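Unit 5: Comparing End Effectors
Robotics and Automation, Bistton Technical Centre
Notes issued 10 September 2018

Purpose of the session

This unit concerns the choice of gripper for light handling work. Students will compare the Ongart two-finger gripper with the Skescombe multi-fingered hand, using the same set of tasks for each. The written report carries 13 marks and should be read together with the notes on camera placement issued in April.

1. Contact surfaces

A gripper holds an object through friction, and friction depends on the materials that meet. A pad spreads the load and allows for small errors in approach. Foam or fabric near a pad needs regular inspection, as a ragged edge may catch on the work or block part of the wrist camera's view. The state of all contact surfaces must be entered on the inspection sheet before any trial begins.

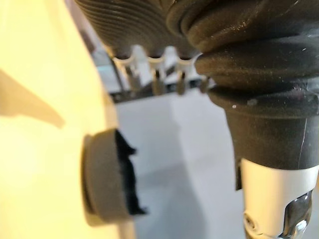
Figure 1. Wrist camera view: finger with round rubber pad (left), bellows boot and white shaft (right).

The wrist view is useful in the last stage of an approach, when the head camera may lose sight of the contact point. Its weakness is focus. Parts of the gripper very close to the lens appear blurred and take up much of the picture, and students should allow for this when choosing where to place a target.

2. Multi-fingered hands

A hand with separate fingers can pinch, hook or support an object from beneath. This freedom has a cost – every joint must be set, and a poor starting pose may spoil an otherwise sound plan. Table edges, handles and knobs are good test items, as each calls for a different pose.

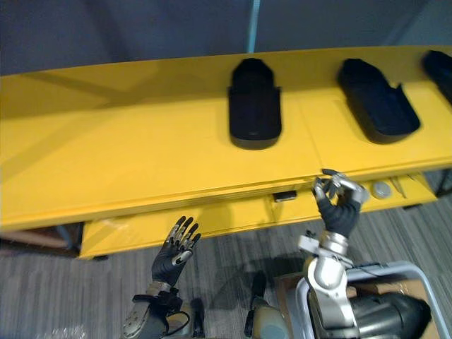 The starting pose should therefore be recorded for both hands, including the one that takes no part in the grasp. An idle hand left open near the work may strike it when the torso turns. Trays with raised walls may be held by the wall or from the outside, and the report should state which method was used.

3. Recording results

The Todholm data set, held on the course server, contains 2154 grasp attempts, of which 168 are marked as slips. Students should compare their own results with these figures by type of grasp – overall success rates are of little value where the tasks differ. A grasp counts as successful only if the object is lifted clear and held for 5 seconds.

Reports should name the gripper, the camera used for the final approach and the controller settings. Failed attempts must be included.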